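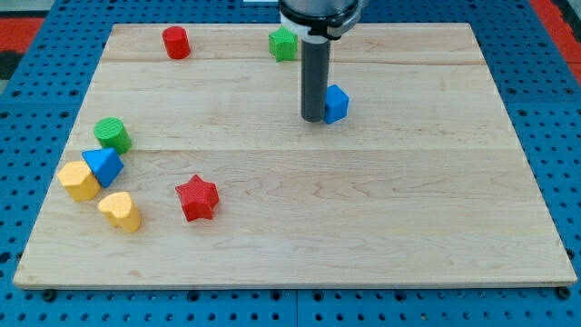
The block table at the Kelach open day, with the arm's rod down beside the blue cube.

Kelach Open Day Pushing Set

README, September 2022

We had such a good time with this one! Visitors picked a block and a direction, typed it in plain words ("push the red star over to the heart"), and the arm had a go. Everything it did went into the logs, good tries and bad ones alike.

What's in the folder

episodes/ has 108 runs, one file each, with arm positions and camera stills
prompts.csv has what visitors typed, spelling left as is
splits/ has the 39 runs we held back for testing

Colour and shape together name a block. "The star" could mean the red one or the green one, and plenty of people left it at that. We love those runs, so please don't filter them out straight away.

Known problems

Clocks on the arm and the camera drift apart in the longest runs. Fix coming in version 2.
Mekonnen runs from the June demonstration use a different prompt format and aren't merged yet.

Questions, or a neat result to show off? Write to Wenceslao Sosa at Latier.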